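Keep the Repair Counter Open

Opinion | 23/10/2025

The Meltham town council wants to close the repair counter at the back of the library annex and put the money toward a second drop-off point for bulky waste. The plan was in the July budget papers, on a page most people would have skipped. I think it is a mistake, and I want to set out why before the vote.

The counter is open two afternoons a week. You bring in a lamp, a toaster, a zipper that has come off its track, and someone at the bench looks at it with you. If it can be fixed there, it gets fixed. If it needs a part, you are told which part and where to order it. There is a charge of 3 dollars for the bench and you pay for any parts. That is the whole service, and it has run that way since it opened.

The case against it is simple enough. The counter costs more than it takes in, and the council has to save money somewhere. The budget paper also says that only 27 percent of the electrical items brought in last year left in working order. It uses that number as proof that the counter does not do its job.

I do not read it that way. Electrical items are the hardest things people bring. Many were built so they cannot be opened without breaking the case, and a bench with hand tools will not change that. The paper leaves out clothing, furniture, bikes and hand tools completely. Those make up most of what I see on the shelf when I go in, and most of them go home mended. If you measure a service by its hardest cases, you will always find a reason to shut it.

There is also the matter of what happens to something that cannot be fixed. When a person at the bench tells me the motor in my hand mixer is gone, I throw it out knowing that it is finished. Before the counter opened, I threw out plenty of things because I did not know. I had a Sotis desk fan that stopped turning, and I was ready to buy another one. The trouble was hair wound around the shaft. It took 10 minutes to clear and the fan is still in my bedroom window. I would have paid full price for a new one and felt fine about it.
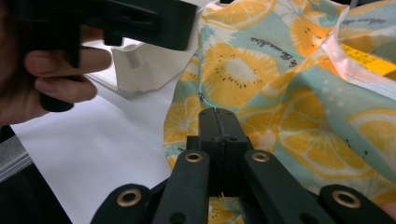
The larger point is that we have lost the habit of looking inside things. My parents were not skilled people in any special way, but they expected to sew on a button, glue a chair leg and change a plug. They had seen it done at home. A lot of people my age did not see it done, and our children have seen it even less. A video can help, and I use them, but it cannot tell you that you are about to strip the screw. A person standing next to you can.

Some will say this is a job for private business. I would be glad if it were. Meltham had a shoe repair shop and a vacuum shop on Putulia Street, and both are gone. It is hard to run a business fixing a 40 dollar toaster when an hour of skilled work costs more than the toaster does. The counter works because you do part of the labor yourself and learn something while you do it. I cannot see a shop making a living from that, and I would not ask one to try.

Others will say that the second drop-off point is needed. They may be right. The line at the one on Maihi Road is long on most mornings, and people leave mattresses by the gate when they get tired of waiting. I have no quarrel with fixing that. My quarrel is with paying for it by closing the one place in town that keeps things out of the line to begin with. A drop-off point has to be emptied, and the hauling bill comes back every year. The budget paper gives the cost of building the site and says very little about the cost of running it.

There are changes I would accept. The charge could go up to 5 dollars, with a lower rate for those who need it. The counter could stop taking sealed electrical items and post a clear list at the door, which would save everybody a wasted trip. It could close in the slowest weeks of the summer. One of the two afternoons could move to the evening, when people who work days could get there. I have never understood why a town service should end before most of the town gets home.

What I would not accept is a trial closing. The paper suggests shutting the counter for 90 days to "assess demand." Demand for a closed service is hard to assess. People will find the door locked, throw the thing out and stop thinking of the counter at all. The tools will go into storage, the people who know how to use them will find other things to do with their afternoons, and the low numbers that follow will be used to make the closing permanent.

The council takes written comments until the end of the month. The form is on the town website under Budget and Services, and paper copies are at the library front desk. If you have had something mended at the counter, say what it was and what you would have done with it otherwise.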